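Home Organisation for Beginners
Session 2: Small things, small boxes
Handout to keep – tutor: Ermira Kneževič

Welcome back, everyone, and thank you for bringing in so many lovely muddles from your drawers at home. Last time we talked about big things, coats and blankets and so on, and I promised that the small things would be easier. I may have been a little hopeful there! Small things are fiddly, they roll under the bed, and most of us own far more of them than we think.

Where to work

Choose a soft, flat surface that you can walk round. A made bed is my favourite. Bracelets and buttons don't bounce on a quilt the way they do on a table, and you are not bending to the floor all afternoon, which my knees gave up agreeing to some years ago. Pull the bedspread up over the pillows first so that nothing slips down behind them. It needn't be smooth, a few folds will do no harm, but do give it a good pat over at the end.

Put your empty boxes on the bed before you start. Roxana Roman, who took this course in February, told us she used to sort everything into beautiful little heaps and then go off to look for boxes, and by the time she came back the cat had been through the lot.

Rings and other stacking things

Metal rings, bangles, curtain rings, the bands from jam jars: anything round and thin keeps best as a stack. Lay them flat on one another, matching sizes together, then pick up the whole stack by its sides and move it in one go. A short stack is much kinder to handle than a tall one. If yours begins to lean, split it in 2 and make your peace with it.
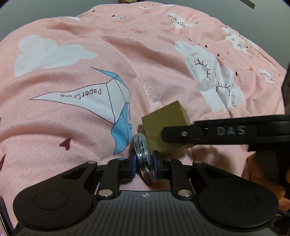
Choose the box to suit the stack and leave a finger's width at the side, so you can get things out again without tipping. Small cardboard boxes are perfectly good for this. Please don't rush out and buy anything until you have looked in the cupboard where you keep the boxes you were saving "for something". Haris Delić had 23 of them, and very proud he was too.

Lidded boxes are best for things you use now and then. For everyday things leave the lid off, or you will find yourself putting them down beside the box instead of in it.

Boxes inside boxes

Once the little boxes are filled they want a home of their own, and this is where a larger storage box comes in. One with holes in the sides is handy to carry, although very tiny things should be shut away in something smaller first.

Start at one end and work across in a row. Stand narrow boxes upright if their contents don't mind it, and lower each one straight down. Dropping them in at a slant knocks over the neighbours, and then you are back where you began. Keep a bit of bare floor in the storage box if you can. It gives you room to slide things along, and something new always turns up by the following week.
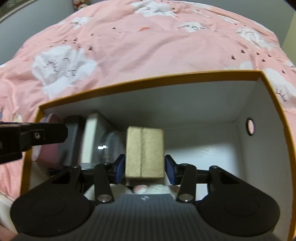 A small beige box, held upright over the open storage box.

Labels

Write on the side that will face you when the box is in its place – for upright boxes that is often the narrow top. Pencil on masking tape is fine. Tapio Kallio asked whether one ought to number the boxes and keep a list. If you enjoy lists, by all means, but plain words such as "rings" or "spare buttons" will serve most households very well.

To try at home before next time

Take one drawer, only one, and empty it on to the bed. Sort it, box it, and put the boxes into something larger. Make a note of anything that wouldn't fit anywhere and bring the note along. We shall go through the awkward ones together over tea, and Yeison Ccori has kindly offered to bring biscuits.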